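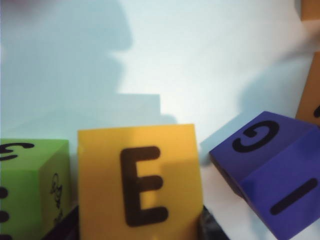

Fig. 1. Foam letter blocks in green, yellow and purple, with the E facing out.

Session 4 - Letters You Can Pick Up
Notes by Kirsty Innes, Early Reading course, Mutavcombe

Welcome back, everyone, and thank you for the lovely pile of reading logs you left on my desk (I am getting through them, I promise!). Today we move from letters on paper to letters in the hand, and I have been looking forward to this one since April.

Start with the capital E on the yellow block. It's a generous letter to begin with - one upright and three arms, all pointing to the right, and on this block the middle arm is shorter than the other two. Ask a child to trace it with a finger before you say its name. Let them go slowly, and let them go back over it if they want to.

A block has a wrinkle that a flashcard doesn't, and you'll meet it in your first five minutes. Turn an E on its side and a child may well tell you it's an M, or a W, or a comb. Please don't rush to correct this! A cup is still a cup upside down, and children have spent years learning that, so it's quite a lot to ask them to believe that letters play by another rule. Turn the block together, say "this way up it's an E," and carry on.

Activity A (pairs, 19 minutes)
Put 3 blocks in a row with a letter facing your partner. Partner names each one, then shuts their eyes while you turn one block. What changed? Swap over. Make a note of the words your partner uses, such as "lying down" or "backwards," as we'll want them after the break.

Activity B
Shadows on a pale wall. Hold up a block and talk about the shape it throws, and why the printed letter doesn't show up in it. Older children enjoy this very much, and so do I.

For next time: read the Hiritz chapter on mirror letters and write up to 200 words on one child you have watched sorting or building. Moges group, please bring your tracing cards as well.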